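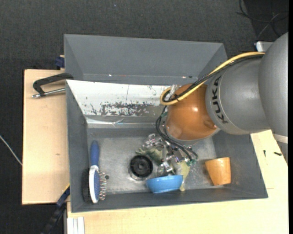
How often should I oil a wooden cutting board?

Once a month is plenty for a board that gets used most days, and a brand new one likes a coat every week for the first month or so. Go by the look of it more than the calendar, though. When the wood turns pale and chalky, or water soaks straight in when you used to see it bead up, it's thirsty.

I learned this on a big maple board I bought at the Camgate flea market, which had a crack starting at one end and a smell of onions I thought would never leave (it did, with coarse salt and half a lemon, scrubbed in and left for 20 minutes). I still use it every day, and I'm fonder of it than I probably should be!

Use food-grade mineral oil. The hardware store in Terville keeps it by the paint, but the drugstore kind is the same stuff and often cheaper. Please skip olive oil and the other cooking oils - they go rancid in the wood and then you're back to scrubbing with lemons.

Wash the board, dry it with a towel, and stand it on edge overnight. Next morning warm the bottle in a bowl of hot tap water for 5 minutes, pour out more than you think you need, and rub it in with an old T-shirt, going along the grain. Do both faces and all the edges, and be generous with the end grain, where it drinks the most. Leave it 45 minutes, or go run your errands and forget about it like I do, then wipe off whatever is still sitting on top.

Wooden spoons can have the same treatment while the rag is oily. So can the handle of that nice bread knife, and a rolling pin if you have one. In November, once the heat comes on and the kitchen air gets dry, I give everything an extra coat before the holiday baking starts.

And keep it out of the dishwasher, even on the gentle cycle.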